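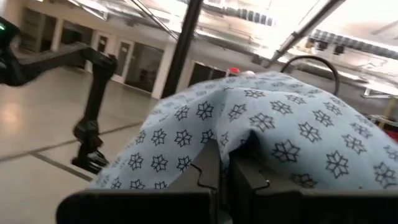
Roupa miúda — dobrar e arrumar
Leia-me do conjunto, versão 3

Este conjunto reúne fotografias de peças de tecido durante a arrumação doméstica: pegar, sacudir, dobrar, guardar. Foi preparado por Dušan Begović e Tiago Barros no projeto Nanovel. São 1.865 imagens, distribuídas em 16 pastas, uma pasta por peça.

Organização

Cada pasta tem o nome da peça e um ficheiro de notas em português. Nas notas escrevemos a cor de fundo, o motivo do estampado e o estado do tecido: aberto, amontoado, dobrado ou guardado. Quando o estado não é claro, a nota diz "indefinido". Pedimos que não se corrija este valor sem falar connosco.

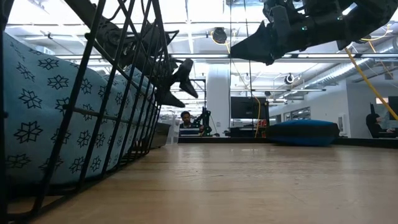
Os recipientes têm uma etiqueta própria, separada da etiqueta da peça. Usamos "dentro" quando o tecido está no interior do recipiente, mesmo que se veja só através dele. O pano azul-claro com flocos de neve de contorno preto, no cesto de arame preto, recebe portanto "dentro" e também "parcialmente tapado", pois os arames passam à frente do estampado. A bolsa azul e preta sobre a mesa leva a etiqueta "outro objeto".

Limitações conhecidas

Em 7 pastas faltam imagens do estado "dobrado". Os estampados pequenos ficam às vezes desfocados — nestes casos a cor é mais segura que o motivo. Não há peças brancas nesta versão.

Correções

Escrever ao Tiago, com o nome da pasta e o número da imagem. As correções entram na versão seguinte, prevista para julho.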